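给颜色起名这件差事
讲稿备注(自己看的版本,别投屏)
2022年6月14日

开场

先别报题目。上来直接问:在座的有谁买过一件衣服,页面上写“雾霾蓝”,收到以后发现是灰的?等大家举手。举手的人多,就说“那我先道个歉,有可能是我写的”。举手的人少,也这么说,反正这句已经背熟了。

自我介绍控制在半分钟以内。我在Pomham做商品文案,主要写家居和餐具,偶尔被借去写毛巾。工作里有一大块是给颜色起名字。我妈至今认为这不算一份工作,她的原话是“蓝的就写蓝的”。今天后半场会讲到,她的意见在专业上相当站得住脚。

题目这时候再出来:给颜色起名这件差事。副标题删掉了,原来那个副标题有十九个字,主办方说海报放不下。

第一部分:名字是怎么多起来的

讲Pomham的颜色表。去年我们把后台所有在用的颜色名导出来,一共550个。在这里停一下,让大家有时间怀疑自己听错了。

然后说明这550个里面有什么。有“奶茶”,有“奶茶色”,有“浅奶茶”,还有一个叫“奶茶(新)”。四个名字对应的色号,有两个一模一样。“奶茶(新)”是什么时候新的,已经查不到,录入的人离职了,交接文档里关于颜色的部分只有一句“按惯例”。

接着讲成因,语气放平,不要像在告状:
供应商自己有一套叫法,寄样的时候贴在标签上。采购嫌不好听,改一遍。运营觉得搜不到,再改一遍。到我手里,我觉得太土,又改一遍。每个人都只改一点点,每个人都有道理,最后那个词跟东西之间隔着好几个办公室。

例子用“月下沙丘”。这是一款浴室脚垫。供应商标签上写的是“米色”。脚垫后来因为掉毛下架了,名字倒是留在了系统里,现在还能选。

如果这时候有人笑,可以补一句:被选过。被一家卖猫抓板的选过。

第二部分:形容词是怎么失控的

这部分容易讲散,盯着时间。

蓝色是重灾区。红色起名大家会收着点,毕竟结婚过年都要用,说错了长辈不高兴。绿色可以往植物上靠,植物多得用不完。蓝色能借的东西少,天、海、矿石,借完就开始借情绪。于是有了“静默蓝”“疏离蓝”“周日傍晚蓝”。最后这个是我起的,不要在台上承认。 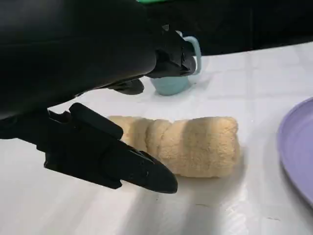
起名会议通常是这样开的:先有人把样品往桌上一放,然后大家轮流说它让自己想起了什么。注意,问的是想起了什么,没有人问它是什么颜色。拿这只马克杯来说,浅蓝色,搁在白桌面上,幼儿园的孩子都答得出来。可是会上第一个人说像冰川融水,第二个人说冰川太冷了,影响转化,不如叫“初融”。第三个人问“初融”是不是一种眼药水。最后定的名字叫“云隙”,大家都松了口气,因为到饭点了。问题出在消费者那头:她想给家里配一套浅蓝色的杯子,搜“浅蓝”,搜出来的全是别家的。

上面这段讲完喝口水。不要问大家觉得“云隙”怎么样,上次在内部分享时问了,有人真的喜欢,后面十分钟都在讨论这个。

接下来讲Jeratier。他们做布艺,跟我们走了另一条路:全部用编号。J-41、J-42,一路排下去,干净利落。客服受不了了。顾客打电话来说要“那个有点粉又不太粉的”,客服得翻色卡,一个一个念编号,顾客说我又看不见你念的是什么。后来客服私下做了一张对照表,贴在显示器边上,上面写着“J-41=豆沙”“J-47=没熟的桃子”“J-50=像J-47但是旧了”。

这张表是我见过最好的颜色命名文件。写它的人没有想过要让谁心动,只想让电话赶紧挂掉。(这里语气认真一点,我是真心这么认为。)

Jeratier后来把对照表收编进了正式系统,收编的时候由品牌部门“润色”了一遍。“没熟的桃子”变成了“青涩时光”。客服又做了一张新的贴在显示器边上。

第三部分:翻译,以及更坏的情况

Wikström是我们代理的一个北欧牌子,颜色名直接用瑞典语,资料里附英文翻译,我们再从英文翻成中文。每翻一道手,颜色就跟着跑一点。

原文里有一款灰,字面意思和下雨前的码头有关。英文版简化成了“码头灰”。我们这边第一版译作“码头灰”,被退回来,意见是“让人联想到搬货”。第二版“港湾灰”,意见是“像银行”。第三版“泊岸”,通过,并且得到了表扬。现在顾客评论里最常出现的问题是:“请问泊岸是什么颜色?”回复是自动的,写着“亲,泊岸是泊岸色哦”。

这里可以放慢,让他们自己把“泊岸色”念一遍。

然后讲浅紫色的麻烦。浅紫在中文里好听的叫法不少,丁香、藕荷、雪青、薰衣草。麻烦在于每个人脑子里那块色卡都不一样。我做过一次很不严谨的办公室调查,让同事从一摞色卡里挑出“藕荷”。有人挑了粉的,有人挑了灰的,有一位挑了绿的,理由是荷叶。我没法反驳,字都在那儿。

“雪青”更糟。年轻同事多半以为是一种很淡的绿。知道它偏紫的人都在四十岁往上,而且知道以后就忍不住要纠正别人。我们有过一款雪青色的收纳盒,退货原因里“颜色与描述不符”占了大头,可它跟描述符得不能再符了。描述对,东西也对,顾客照样退,运费我们出。

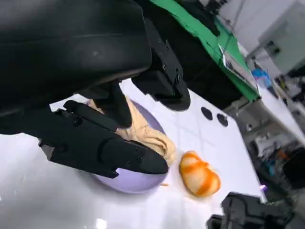
所以我们后来定了一条规矩,内部叫“打电话原则”:一个颜色名,如果在电话里念出来,对方没法在心里给它涂上颜色,那它就只能当昵称,前面必须老老实实带一个基本色。雪青可以留,写成“浅紫(雪青)”。泊岸也可以留,写成“中灰(泊岸)”。“月下沙丘”本来也可以留,写成“米色(月下沙丘)”,结果大家把这几个字放在一起看了一会儿,同意删掉。

推行过程如实讲,别美化。反对的声音主要有两种。第一种说括号不好看,破坏页面呼吸感。我查了一下,页面那个位置本来就挤着“包邮”“热卖”和一个会跳的小火苗,呼吸早就不太顺畅。第二种说基本色太没想象力,会让商品显得便宜。这个意见有分量,不能一笔带过。

承认:确实有一部分顾客是冲着名字来的。买香薰的人愿意为“旧书店”多付一点钱,买围巾的人可能也愿意。我自己就因为名字买过一支口红,颜色从来没有适合过我,名字至今觉得很好。

但是人在买第二只碗的时候,要的是跟第一只一样。补货的人、配套的人、摔碎了一只想悄悄补上的人,他们没有心情读诗。他们在超市门口单手打字,另一只手提着菜,只想知道这个蓝是不是家里那个蓝。

第四部分:Mukcombe的做法

Mukcombe卖户外装备,按说跟我们不相干,放进来是因为他们的命名规范写得短,一页纸,我看过之后嫉妒了很久。

挑着念几条就行:
能用一个字说清楚的,先写那个字。
深浅写在前面,别写在后面。
不许用天气。
不许用地名,除非那个地方的人同意自己是这个颜色。
同一色号换季不改名。
起名的人要在灯下看一次,出门再看一次。

“不许用天气”讲一下来历。他们有过一款雨衣叫“晴空”,客服收到的问题是:下雨能穿吗。

“换季不改名”是我最想推行而又推行不动的一条。我们每年七月要上秋季新品,每年七月都有人提议把去年的颜色换个说法,听起来新一点。去年的“燕麦”今年叫“谷仓”。顾客把两件买回去放在一起,发现一模一样,写了很长一条评论,附九宫格,标题是“我是不是瞎了”。那条评论的点赞数比商品销量高。

“出门再看一次”也值得说两句。我们办公室的灯偏黄,起名又多半在下午开会,因此有一整年的白色商品都叫“奶油”“象牙”“炼乳”。换了灯管以后,大家突然发现它们就是白的。名字来不及改,当季画册已经送去印了。

回到自己身上

颜色表现在还在清理。删名字比起名字难,每删一个都会冒出一个人,说这个不能动,挂着老客户的订单。有些是真的,有些只是舍不得。我舍不得的那个已经说过不在台上承认,如果有人会后来问,可以承认。

合并的办法讲具体点,听众里有同行,他们要的是这个:先按色号排,同号不同名的归到一起;再把色卡实物拿出来比,肉眼分不开的归到一起;归完以后挑客服最常说的那个词当正名,其余的全部改成搜索别名,顾客搜旧名字仍然找得到。别让文案来挑正名。对,包括我。

客服说的词从哪里来:去翻聊天记录,看顾客自己怎么形容。顾客的用词远比我们朴素,“洗旧了的牛仔裤那种”“我奶奶家暖瓶那个绿”。后面这种没法直接用,各家奶奶的暖瓶不一样,不过能看出方向。

如果时间不够,把翻译那段里“像银行”的细节砍掉,Mukcombe的几条要保住。

问答准备

多半会被问:那有没有哪个花哨名字你觉得起得好?答“豆沙”。听的人脑子里立刻有颜色,还有点饿。

可能会被问:屏幕色差怎么办?答没办法。照片下面那行“因显示器不同略有色差”是全站阅读量最低的一句话,我试过把它加粗,没有变化。

也可能有人问可不可以把颜色表发给他。可以,会后留邮箱。提醒对方表格很大,打开的时候电脑会响。

最后一页放联系方式,背景用浅蓝。如果投影仪把它投成了灰的,就由它去。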